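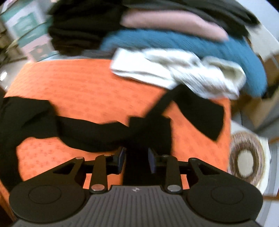

Jacqueline Marty
Recording Secretary, Norndale Lease Accounting Working Group

Minutes of the meeting held 16/11/2025, Ellwood Room, second floor

The chair called the meeting to order once the coffee had been located. The agenda was adopted as circulated, apart from item 6, which had been circulated blank.

1. Minutes of the June meeting
Approved with one correction. The phrase "a lively exchange on discount rates" was changed to "an exchange on discount rates" at the request of both people who had taken part in it.

2. Matters arising
The glossary is still in draft. It runs to 128 terms, and the members for Gadero and Trundar continue to disagree over "embedded lease." Each has submitted a definition that the other describes as a good start. The chair asked them to meet before the next session and come back with a single paragraph. Both agreed to this in principle and neither produced a calendar.

Action: Gadero and Trundar to submit joint wording.

3. Review of the disclosure template
The secretary presented comments on version 4 of the template for small private companies. Fifteen firms replied, and most of them said it was too long. Three asked for extra sections.

The Trundar member asked whether the maturity table could be moved to an appendix. The Gadero member said that people don't read appendices. The Trundar member said that this was the attraction. After some discussion it was agreed that the table stays in the main body, with fewer columns, and that the wording on variable payments will be rewritten by somebody who did not write it the first time.

There was a longer debate on the short-term lease exemption. Several preparers have been signing one-year agreements, renewing them every year, and calling the whole arrangement short-term. One has been in the same warehouse through four landlords. The group's view is that a renewal you are reasonably certain to take belongs in the lease term, and the guidance note should say so in the first paragraph, in words that can't be read two ways. A request to add a flowchart was declined on the evidence of the last flowchart.

Agreed: revised template to go out for a second round of comments.
Action: secretary to redraft section on variable payments. (The secretary notes that she did write it the first time, and that this was raised.)

4. Related-party leases
The Ellwood member presented a short paper on buildings owned by a company's founder and rented back to the company on terms written down nowhere in particular. The paper recommends that the parties write them down. This was well received.

Questions followed on what to do when the written terms and the actual payments don't match. The author of the paper said the mismatch should be looked into before anyone picks a discount rate. A member asked for a worked illustration covering leasehold improvements, where the improvements will outlast the lease on paper and everyone involved knows the tenant isn't going anywhere. The author will add one.

Action: Ellwood to circulate revised paper with illustration.

5. Budget
The balance stands at $2,707. The printing bill for the June papers has been paid. It was proposed that papers be sent electronically from now on, and this passed, on the understanding that two members will print theirs at the office and say nothing about it.

A proposal to hire an outside editor for the glossary was deferred until there is a glossary.

6. Item left blank
No member claimed the item. It was discussed for several minutes anyway and then carried forward.

7. Any other business
The Gadero member asked that comment letters be posted within a week of arrival. Agreed. The chair reminded members that replying to all is a choice.

A member asked whether the group should comment on the proposed changes to cash flow statements. The chair pointed to the word "lease" in the group's name. The member will bring a one-page note on lease payments in cash flow statements.

The next meeting will be set by email poll. Members who ignored the last poll are asked to ignore this one sooner so that the date can be fixed.

Meeting adjourned.

Minutes subject to approval. Corrections to the secretary, in writing, please.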